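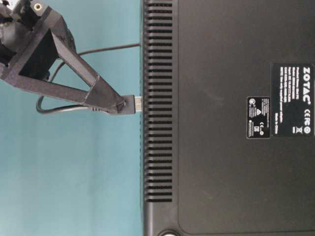

Faditside Compact Desktop PC (black)

Wednesday, October 4, 2023
By Bent Thorlacius

Print this page | E-mail this page

The Faditside is a small desktop computer in a plain black case. It is sold for offices, reception desks, classrooms and anywhere a full-size tower would get in the way. It comes without a monitor, keyboard or mouse. Most customers already have these.

Stock code: 3296
Supplied by: Khalaf
Availability: 57 in stock at our Plemside warehouse

Connections

Most of the sockets are on the back, so the cables can run behind the desk and stay out of sight. There are four blue USB ports in a stack near the middle, two small round audio sockets to one side, and a group of display outputs and two network ports to the other. Each end of the panel has a gold threaded connector for an aerial. Aerials are sold separately under stock code 2000.

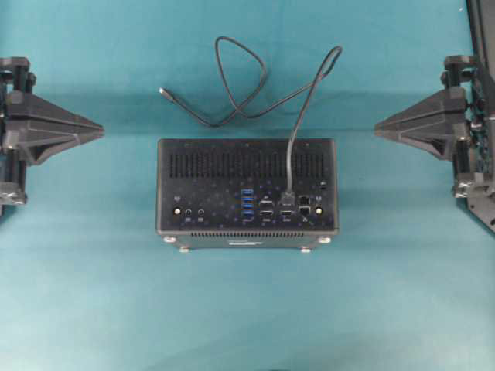

Faditside rear panel, with one cable connected.

The sockets are fairly close together. Ordinary plugs fit side by side, but a fat memory stick may block the port next to it. If you use one often, a short extension lead is the simplest answer. Push each plug in straight and hold it by the moulded part, not by the cable. If it will not go in, turn it over and try again. Please do not force it, as damaged sockets are not covered by the guarantee.

Leave some slack in every cable. A tight lead pulls on the socket each time the computer is moved, and a small case like this one slides about more easily than a heavy tower does.

Where to put it

The case stands on small feet. Any flat, firm surface will do. Keep 10 cm clear on all sides and do not stack papers or other equipment on top of it. The vents need to stay open. A shelf is fine if the back of it is open. We do not recommend a closed cupboard.

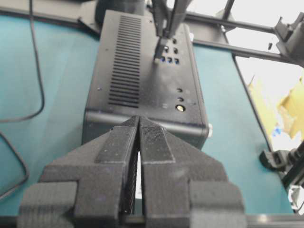 Dust will collect in the slots in time, more quickly in a workshop or a carpeted room. Shut the computer down, unplug it from the wall and go over the vents with a soft dry brush. A dry cloth is enough for the rest of the case. The matt finish shows marks, and spray polish makes them worse.

Delivery and returns

Orders placed before noon leave Plemside the same day. We use Butero for all deliveries and they will send you a tracking number by e-mail. Unused items can be returned within 57 days in the original box. Returned computers are wiped before resale and listed separately as opened stock.

For orders of 10 or more, please contact the sales desk for a price before ordering. We can also supply display cables and network leads in matching black. Tell us which display socket your monitor has and we will send the right one.

Print this page | E-mail this page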